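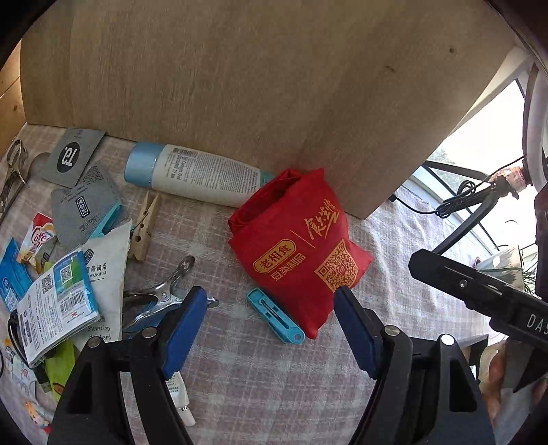 Efua Yakubu asked me last month whether a hand-held gripper kit is worth having if all you want to do is teach an arm to tidy a table, and could I please write it up properly. Yes, gladly!

I've had the Pernorano kit from Gerlach for 7 weeks now and I keep finding excuses to pick it up. You squeeze, the two jaws close, and every grab goes down as a demonstration (I set myself a goal of 100 in September and passed it before lunch on the second day). Small stuff is where it gets fun. Sachets, tubes, a clothespin, a crumpled red packet – each wants a different approach, and you feel it in your hand right away.

Gripes: the manual is thin, and my wrist complains after 2 hours. The software took me a whole evening to set up. I still want a second one, so I can try jobs that need both hands. Folding towels is next on my list.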